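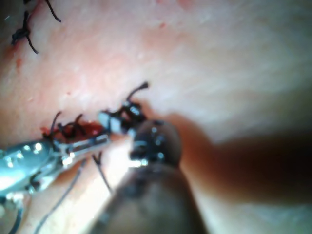 About Prelura

Hello, and thanks for clicking through to the page most people skip! I run Prelura, a small suturing school in a converted bakery (the front window still says PIES if the light is right), and I teach people how to close a wound neatly. Stitches, knots, thread, needles. It's a narrow subject and I could talk about it all day, which my family will confirm.

How we got going

I spent years in theatre before I taught anyone anything. When I started taking learners I had a folding table, a box of black thread and a kitchen drawer full of needle holders I'd picked up along the way. I ran the first course for 5 people and we ran out of thread before morning tea. I've ordered too much of it ever since, and there's now a cupboard you have to open carefully.

After that came Vanico, our beginners' course, and then Geum, for people who can already tie a decent knot and want to get fussy about it. Plurkar is the newest and my favourite, an advanced program on interrupted stitches and nothing else. I was told it wouldn't fill. It did, and we had to bring in more stools from the back room.

What we care about

Knots, mostly. A good knot sits snug without strangling the edges, and the tails are cut short enough to stay out of the way but long enough that you can find them again when it's time to take the stitch out. Learners always want to rush on to the next one. I'd much sooner see two stitches I'd be happy to have in my own arm than a whole row of hurried ones, and I say so, a lot.

Then there's the needle. It's curved, so your path has to be curved too, and if you try to shove it straight across you'll tear the edge and feel it happen. Go in square to the surface, follow the arc, come out the same distance on the other side. We spend the whole first morning of Vanico on that one movement. People grumble about it at 9 am and they're usually pretty pleased with themselves by lunch (lunch is good, by the way, there's a Vietnamese place two doors down and we order far too much).

And thread! Thread has opinions. A long length will loop itself over everything you own if you let it, so we teach you to know where your tail is before you pull. I still catch myself out.

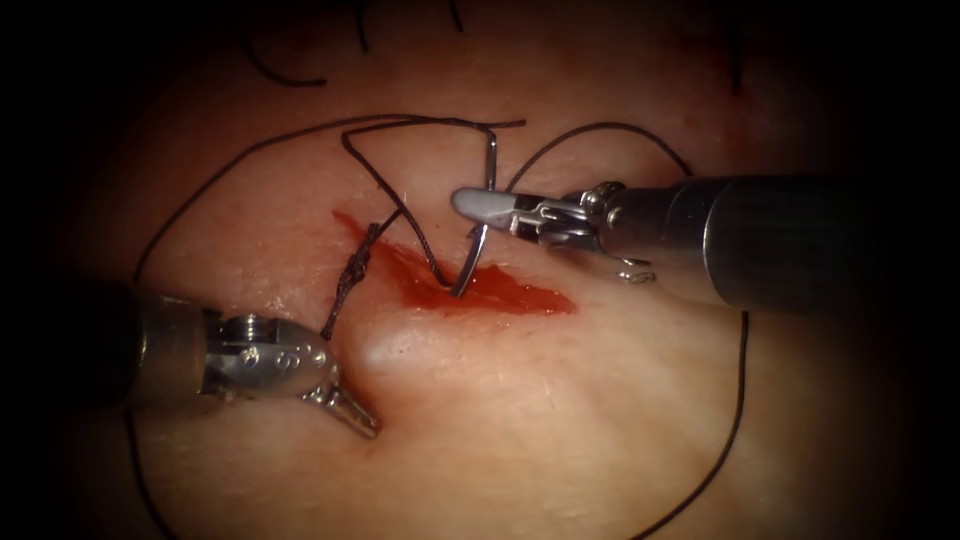 Curved needle in the wound, with a good long length of black thread to manage.

What a course is like

Groups are small and everybody gets their own spot, their own light and as much thread as they can get through. Geum runs over 3 days and Plurkar over 2. I do a short talk at the start of each session, then I stop talking (well, I try to) and wander about looking over shoulders. If your spacing is drifting I'll tell you. If you've done a lovely one I'll make everyone come over and look at it, so be prepared for that.

We get vet nurses, junior doctors, rural GPs brushing up, and a few surgeons who'd like to look at their habits again with fresh eyes. You don't need to be quick or have steady hands on day one. Mine shook for the first 30 stitches I ever put in, and my supervisor very kindly pretended not to notice.

Coming to see us

You're welcome to drop by for a look before you book. The kettle's on from 8.30 am and there's parking behind the building, though watch the low gutter on your way in. Intakes for Vanico open in February and again in August, and the other two courses are listed on the bookings page once we've locked in the room. Bring your reading glasses if you wear them, and tie your hair back!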